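Sorting a household medicine basket: notes from an interview

The head of home visits at Wieczorek, a small firm that organizes kitchens and storage rooms, spends a good part of each working month on one container: the basket or box where a household keeps its tablets, bandages and cotton goods. We met on 23 March 2024 to go through the method. She asked that the firm be named and that she not be.

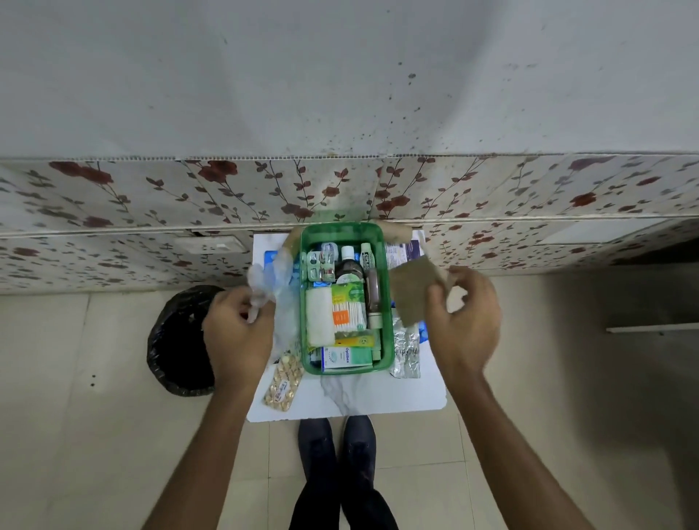
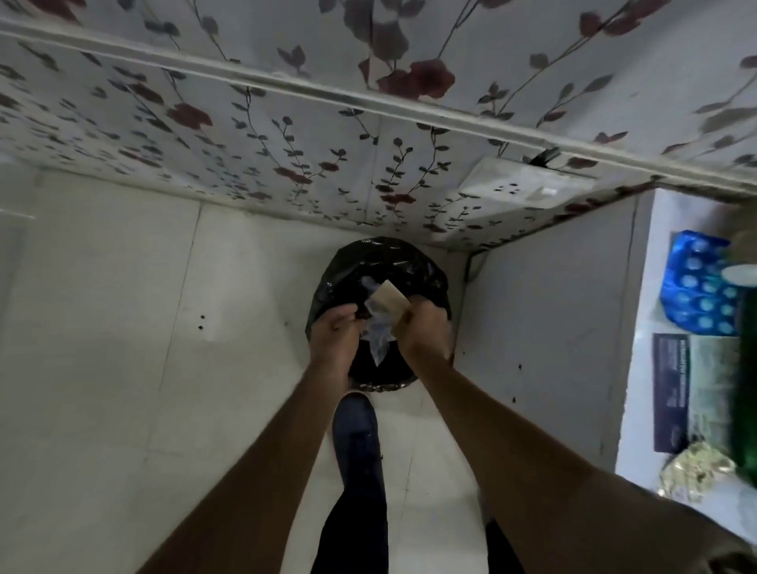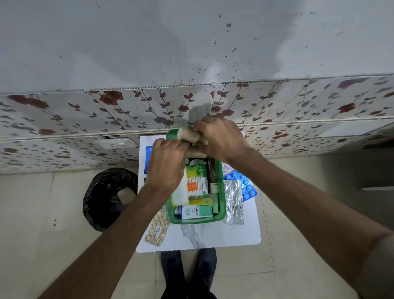
What goes in the basket

The firm's rule is one basket per household, open at the top, with everything stood on edge where its shape allows. "If a pack lies flat, something ends up on top of it," she said. "Then the thing underneath is bought a second time." Bottles and tubes go in first because they fix the spacing. Cotton swabs stay in their box. Blister strips are filed on edge, like cards — a strip laid across the top slides off when the basket is lifted.

Long cartons are the exception. A slim carton can lie along the front wall, provided its printed name faces up. Rolls of tape and bandage are placed near the end, and if a roll will not go in without force, she takes it out and stores it elsewhere.

The firm's own plan for this job, called Clilari, is a single printed sheet. It asks for a cleared table, a lined wastebasket within a few steps, and a pen. Nothing else is required.

What gets thrown out

Packaging is the first thing to go. She removes loose plastic and torn wrappers before reading a single label. "People start with the dates. I start with the wrappers, as they take up space and hide the labels." Empty cartons are flattened, but a leaflet is kept if the medicine is kept.

Tablets and liquids past their date are not put in the household bin. They go into a separate bag and back to a pharmacy that accepts them. The wastebasket is for plastic, paper and used cotton only.

Loose strips

Strips without a carton cause most of the delay. If the name and date can both be read, the strip stays. If either is missing, it goes in the return bag. She does not accept a guess from the owner, and she does not write a name on a strip from memory.

Wieczorek has kept a log of these visits since September. It now holds almost 900 entries, and she puts the typical basket at 49 minutes, table wiped and basket back on its shelf. The next revision of the sheet will add a line for the date of the last check — at present it is written on the back.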